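Friday, September 24, 2021

Sourdough notes, batch 3. Follstead flour again, same bag as last time, because I'd like to know if it's the flour or me.

Fed the starter before breakfast and it doubled by lunch, so no complaints there. Mixed at 38 percent whole wheat, which Shiyu says is pushing it (she's probably right!). Dough felt slack after the second fold. I gave it 20 more minutes and another fold and it finally held a shape - sort of.

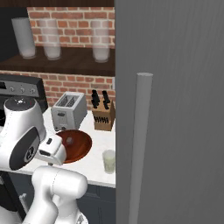
Kitchen, fridge side. Brick wall behind.

Cold proof overnight is the plan. Last batch I left it out on the counter too long and the crumb came out gummy near the bottom, with one huge tunnel under the crust. Farhad cut his half open and asked if a mouse lived in it. So: colder, longer, and I'm not touching it before morning.

Salt is still 2 percent. Boyang wants it lower, but his loaf tasted like wet cardboard, so I'm ignoring him for now. 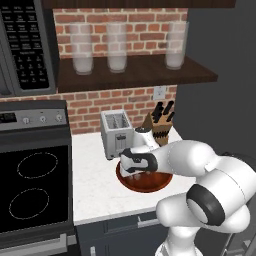 Counter with the bowl and the two-slot toaster.

To try in October: the Storell rye, if Mirsad hasn't used it all up. Also want to score deeper, one long cut, with the blade held nearly flat. My crosses keep sealing shut in the oven and then the side blows out.

Krishnamoorthy, if you read this, I still have your banneton and I need it for one more week.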